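3.2 Demonstration data and camera selection

The towel task was recorded from a person's hands first and then mapped to the two arms. We compared two head cameras, the Altia wide unit and the narrower Leitão unit, on the same folding routine. Each was run for 40 demonstrations at the Binedwood site.

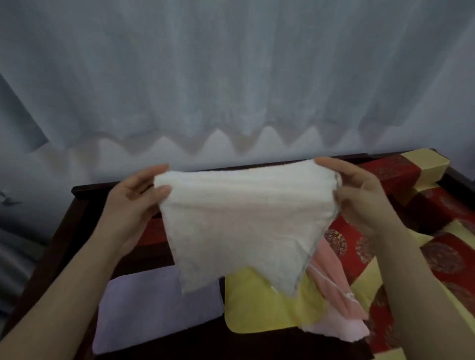 Figure 4. Two-hand hold at the upper corners of a white towel.

The corner hold sets the minimum for the gripper. Both fingertips must close on one layer of terry cloth and keep tension while the arms move apart. The parallel gripper has a stroke of 50 mm, enough for a corner but small for a finished fold. The three-finger Totonano gripper opens wider and closes more slowly.

Thick bundles were scored separately. Once a towel is folded several layers deep, a person supports it from both sides and presses with spread fingers.
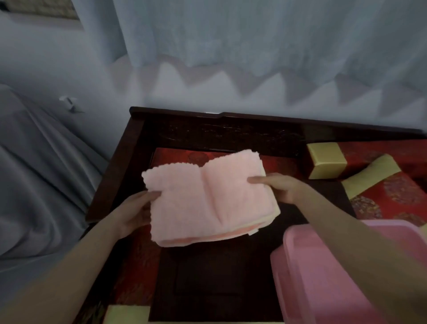 The parallel gripper could only pinch the edge of such a bundle, and the lower layers slid out in most trials. With the Totonano the layers stayed together, but its wide palm hid the far edge from the Altia camera. Hand tracking was lost in 308 of 876 sampled segments with the Leitão camera, mostly when a wrist left its field of view. The Altia results are in Table 3.

Flattening needs no grasp. We reproduced it with the gripper closed and the controller in force mode. Position mode was dropped in April after repeated overload stops on soft surfaces. 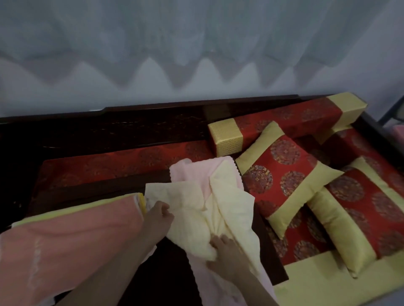
Siwan Powell objected that force mode had been tuned on one padded surface only, and that the comparison with position mode should be repeated on a hard table before either was ruled out. Rosário Carvalho agreed. The repeat is listed under open work in Section 5, with the same gains and the Totonano gripper fitted on both arms.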